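Clirillow Lunch Box, white with orange-red base

We've stocked lunch boxes for years and this is the one I take home myself. The Clirillow is a plain, sensible, really likeable box: white lid, rounded corners, a clip at each end and a handle that folds down into the top so nothing sticks up when you stack it. I have had mine since June and it has been in my bag nearly every working day, usually under a library book and a pair of wet gloves.

It holds 990 ml, a good grown-up lunch. I get a thick sandwich in flat, plus an apple cut in quarters and a handful of nuts, or last night's pasta with room left over for some greens. For a smaller child it's probably too much box, though my nephew (he's eleven and eats like a horse) fills his to the top and comes home with it empty.

The clips are what sold me. They close with a proper snap and you can do them one-handed once you've got the knack, which takes a few tries. New ones are a bit stiff! Press down on the lid with your palm first, then push the clip home, and they ease up after the first week or so. The lid sits on a soft seal that pulls out for washing. Do pull it out now and then, especially if you carry anything with tomato in it, and let it dry flat before you press it back into the groove.

Is it leakproof? With yogurt, stewed fruit and thick soups I've had no trouble. Thin broth I wouldn't trust on its side in a backpack, and I say the same to people who ask in the shop. Carry it upright and you'll be fine.

Size and care

Outside length is 20 cm, so it fits on its own on a refrigerator door shelf in most kitchens I've tried. Top rack of the dishwasher for both halves. Microwave the base only, lid off, up to 3 minutes at a time, and give the food a stir. Freezer is fine, but leave a little space at the top for soups and sauces and let the box stand on the counter a while before you undo the clips. Cold clips don't like being forced.

Spare seals and spare clips are kept in stock, and they fit both this box and the older Clirillow with the flat lid. Tell us which one you have anyway, as the clips come in gray for this one and white for the old one. 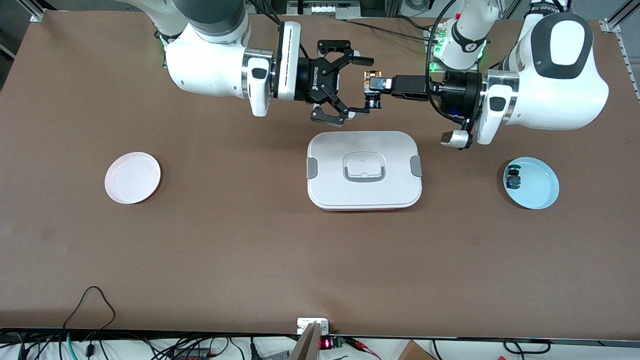
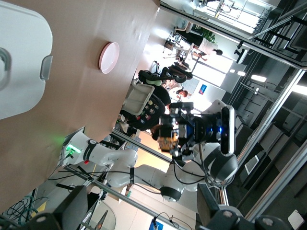 The Wallari side plate is the thing I'd put with it, if you eat at a table and like your lunch to feel like a meal. It's 18 cm across, light enough to keep in a desk drawer, and it washes up in seconds under the tap. The pale pink goes beautifully with the white lid, and the rim is useful too, it stops crumbs and the odd runaway grape. We also have the plate in cream and a soft green, but pink is the one people keep coming back for, and I can't blame them. Plates are sold singly. They can go in the dishwasher, but please don't put them in the microwave.

Both are on the shelf by the front window at our Vosemthorpe shop, and you're very welcome to come in and try the clips for yourself. Bring your lunch if you want to see whether it fits, people do! If you'd like a box and a plate put aside, send a note with the plate color you're after and I'll keep them behind the counter for you.

Glenys Craddock

Craddock Kitchen & Table, Vosemthorpe | Contact us | © Craddock. All rights reserved. | Back to top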